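I'd been at Wedau since lunch on Friday, and the hands were going brilliantly. The software wasn't! Stekach, their planning tool, reads the printed square markers on each wrist strap and works out where both arms are (682 takes so far, almost all usable).

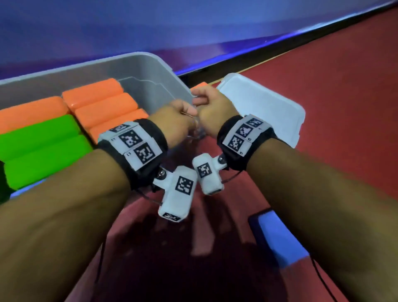
Hands together over the foam bin, markers on both wrists.

Trouble starts when the wrists come close, as one arm can hide the other's squares. The old tracker gave up after 16 missed readings. The new one, Clarkora, guesses through the gap and waits up to 45 before it sulks – I got quite fond of it. Next month they're feeding the lot to the planner, and I've asked to come back and watch.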